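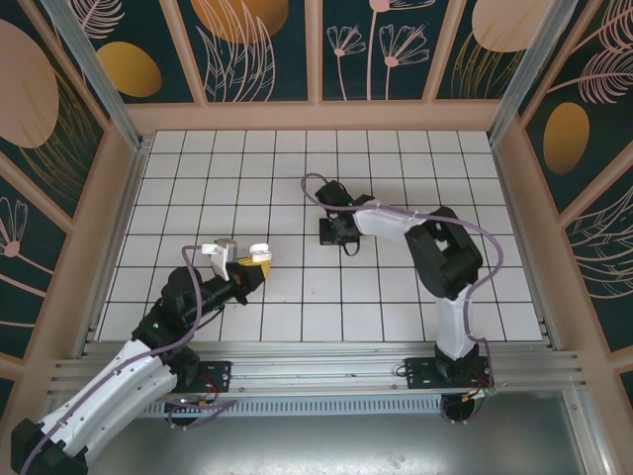
## 3. 实验平台与数据采集

平台为双臂桌面工作站，两台机械臂装在台面近侧的铝型材横梁上，末端均为夹爪。台面铺白色方砖，砖缝作为标定时的平面参考。围板内侧为深青色植物图案，用于考察纹理背景对视觉策略的干扰。

控制程序基于课程组维护的 Mokeo 框架，由 Diarmuid Egan 移植；标定脚本由 Nisreen Hakim 编写。

### 3.1 采集流程

1. 两臂回零，检查各关节读数。
2. 操作者以主从方式遥操作，完成一次双臂交接。
3. 保存关节角与图像序列，人工标注成败。

共采集示教 832 条。剔除丢帧及时间戳错位的记录后，保留 301 条用于训练。

### 3.2 训练与结果

策略网络采用动作分块的模仿学习结构，训练 3,000 步，图像输入不做背景遮罩。测试时物体初始位置随机，成功率为 89%。

失败样本集中于交接阶段：左臂夹爪已闭合，右臂尚未到位即触发松开动作。初步判断与两臂时间戳对齐误差有关，尚未单独验证。

### 3.3 遗留问题

- 右臂肘关节在低速段有抖动，增益待重调。
- 未与纯色背景做对照，背景影响暂无结论。
- 标定结果依赖砖缝检测，反光条件下的误差未测。

Kathleen Gilmartin 负责下一轮对照实验，参数表见附录 B。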